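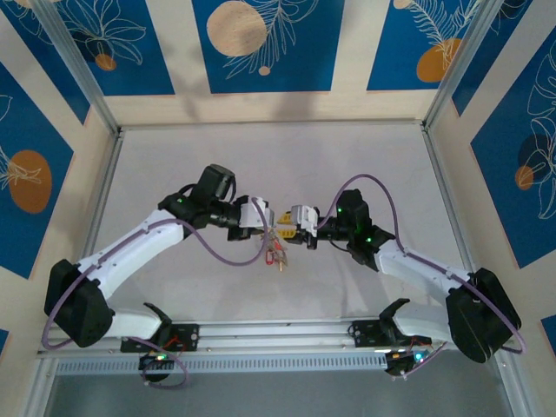

What does a robot cost? (More than your bike)

Say your school in Starnholm wants two robot arms. Nasrin Taheri, who does the buying at Stillis, has bad news for you. The arms are only the start of the list.

Arms have to be bolted to something, so you pay for a rail. Then come brackets, cables and little electronics boards. A frame to hold it all together, too. Grown-ups call this a budget. It is a wish list with the fun colours rubbed out.

Nasrin's list for one pair of fingers and their spares came to $431. The bench was $1194. By the last line she had reached $3462, and she still hadn't put in anything for lunch. 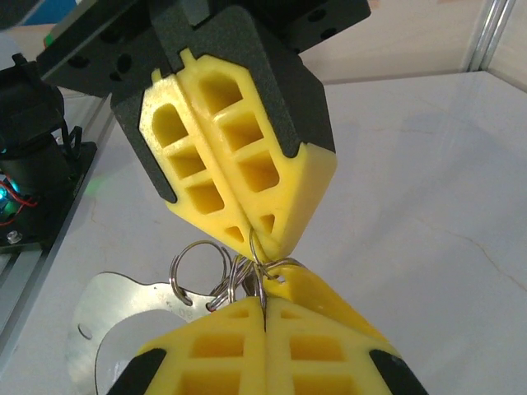 Two grippers, one bunch of rings.

Do you really need 2 arms? Ask what the job is first. One arm can pick up your keys and put them down. If you want them passed across in mid-air, you'll be paying for a second arm.

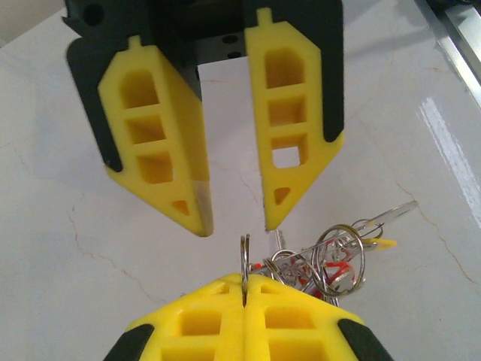

Photo: Bijan Azimi / Stillis

Fingers need a line of their own in the budget. Yellow ones with holes in them look like waffles, but please don't lick the equipment. Write down "spare fingers" before you write down "stickers".

Try it yourself: choose a boring job at home, list every part your robot would need, and show the total to whoever holds the wallet. Friday after dinner is a good time.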